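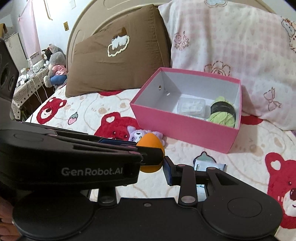
Hand-held gripper closed on the orange egg, blue pads, over the quilt.

Re: [equipment] Gripper order for the spring round

Replying to the list so the numbers are in one place. The earlier message is quoted below, with my answers after each part.

> We have 2 hand-held grippers now and the plan for Fornitz calls for
> collecting in people's homes, bedrooms first. Do we buy more of the
> same, or wait for the Drundurico price list in February?

I would buy now. Drundurico has not said whether their unit takes our mounts, and we would have to redo the calibration sheets if it doesn't. The money for this year also has to be committed before the list comes out. If their price is good we can look at it again for the second half.

> How many do we need? Bikberg asked for 16, which seems high.

It is high. Bikberg counted one per home. Homes are booked in blocks, so the same gripper can do a morning and an afternoon - that brings it down to 11 including spares. I would keep the spares at Ní Bhriain, where the bench is, and ship from there.

> What about pads? Ours are wearing at the tips.

Pads should be their own line in the budget. Last year they were buried under "misc" and we ran out. Small rounded things like the egg put all the load on one patch of the pad, and the home task list has a lot of that kind of object: toys, yarn, packets, things going into and out of boxes. Please put in up to 515 for pads and pivot pins together. I don't think we will spend all of it, but the shipping is the same for a small bag or a large one, so one order is better than several.

> Do we need to buy objects too?

A few. Most homes have plenty on the bed and the desk already, and the request from Fornitz was for ordinary clutter. I would only buy the things we want repeated from home to home, such as the eggs and the small cardboard boxes.

Still open:

- carrying cases (the soft ones don't protect the camera module, and I have no quote yet for hard ones)
- spare cables, lengths to be confirmed by Bikberg
- who signs for delivery at Ní Bhriain

If there are no objections by Monday I will send the order form in with the quantities above and leave the cases for a separate request.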